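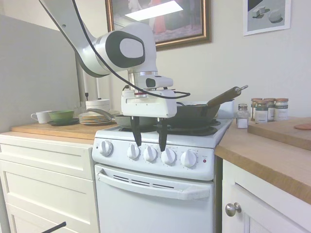

**Jirkwood issues revised service procedure for kitchen test cell**

TUNBRIDGE, 2024-09-12 – Jirkwood has released a revised setup and maintenance procedure for its kitchen manipulation cell in Tunbridge. The procedure covers the arm, the two-finger gripper, the external cable and the electric stove used as the main work object. It replaces the version in use up to August.

The cell is built as a small domestic kitchen. A single white arm works over a compact range with coil burners and a front control panel, with wooden counters on both sides. Cookware, dishes and spice jars stay in place during most service work, and the new procedure states which of them must be moved and when.

**Gripper alignment**

The largest change concerns the fingers. Knob turning puts a sideways load on narrow fingertips, and small errors in finger seating show up first at the control panel. Technicians now bring the gripper to a reference pose in front of the panel, fingers pointing down above the knobs, and check both tips against a steel gauge before any program is run. If the gauge does not seat, the fingers are removed, the mounting faces are wiped with a lint-free cloth, and the screws are tightened again in two passes.

The check is repeated every 80 operating hours and after any contact stop. Fingers are replaced in pairs. A new finger is not to be fitted opposite a worn one, even when the worn finger still passes the gauge.

**Cable routing**

The black cable on the outside of the arm is inspected at the start of each shift. It must have enough slack for full wrist rotation but must not drop low enough to reach a pan handle. The technician jogs the wrist slowly to both ends of its travel and watches the loop. Cable ties are set by hand and trimmed flush. A cable with a flattened or shiny spot on the jacket is changed the same day.

**Stove and knobs**

Stove power is locked out at the breaker for all gripper work. Knobs are pulled, cleaned and refitted every 145 hours, then turned by hand through their full range. After refitting, the off position of each knob is taught again, as a small change in seating is enough to spoil the approach. Pans are lifted off the burners before the arm is jogged below wrist height – this step was optional in the earlier version.

"Most of our lost time came from the last few millimeters above the panel," said Annick Gill, cell maintenance lead at Jirkwood. "The arm was repeating well. The fingers had been put back slightly differently each time, and we had no common way of checking that."

The gauge is made by Urrutia and is supplied with a storage block that mounts inside the cell cabinet. It is listed in the parts catalog under number 2161.

**Availability**

The procedure runs to 8 pages, including the inspection log. It applies to the Tunbridge cell with immediate effect and will be adopted at the Plustorbridge site once its gauge has been delivered. Printed copies are kept at each cell, and operators can request the file from the Jirkwood service desk.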